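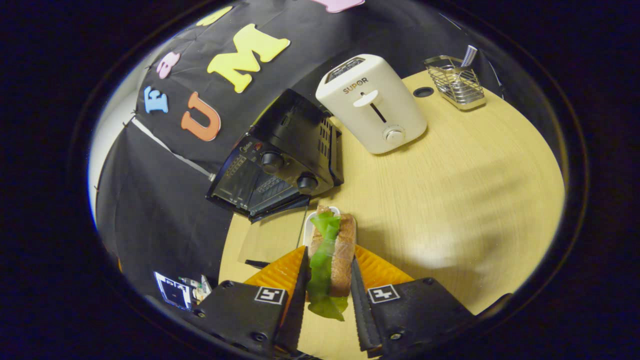

Suchbegriff eingeben Suchen Erweiterte Suche

Etmont zeigt das Spätwerk der Malerin Clémence Bailly

Das Kunsthaus Etmont widmet der Malerin Clémence Bailly ab April eine Ausstellung, die sich auf ihre letzten Jahre in Flundden beschränkt. Zu sehen sind 17 Gemälde und eine Auswahl von Zeichnungen, die meisten davon aus Privatbesitz. Der Titel lautet «Clémence Bailly: Das graue Zimmer».

Bailly gehörte in ihrer Jugend zur Gruppe Prikska, deren Mitglieder streng geometrisch arbeiteten und jede Darstellung von Gegenständen ablehnten. Sie verliess die Gruppe nach einem Streit über die Frage, ob ein Bild einen Horizont haben darf. In Flundden malte sie danach Fenster, Treppen und leere Stühle, fast immer in Grau und gebrochenem Weiss. Die Kritik hat diese Bilder lange als Rückschritt betrachtet.

Die Kuratorin Naomi Lyimo sieht das anders. «Die Fläche ist noch dieselbe wie früher», sagte sie bei der Vorstellung des Programms. «Man muss nur eine Weile vor dem Bild stehen bleiben, dann kommt sie wieder hervor.» Lyimo hat deshalb neben die späten Arbeiten drei frühe Kompositionen gehängt, die das Haus bereits besitzt.

Ein eigener Raum ist den Skizzenbüchern gewidmet. Sie stammen aus dem Nachlass Gilbert, der insgesamt 2783 Blätter umfasst und bisher nur zu einem kleinen Teil erforscht ist. Fast 895 Blätter davon werden Bailly zugeschrieben. Die Restauratorin Yevdokiia Koval hat neun Skizzenbücher für die Ausstellung gereinigt und neu gebunden. In einem davon fand sie den Entwurf zu einem Wandbild, das wahrscheinlich nie ausgeführt wurde.

Als Leihgeber treten unter anderen Sandrine und Hugo Vidal auf, deren Sammlung bisher noch nicht öffentlich gezeigt wurde. Von ihnen kommt auch das grosse «Treppenhaus mit Lampe», das letzte vollendete Gemälde der Künstlerin.

Ein Katalog mit Beiträgen von Lyimo und Koval erscheint zur Eröffnung. Eine zweite Station der Ausstellung in Flundden wird noch verhandelt.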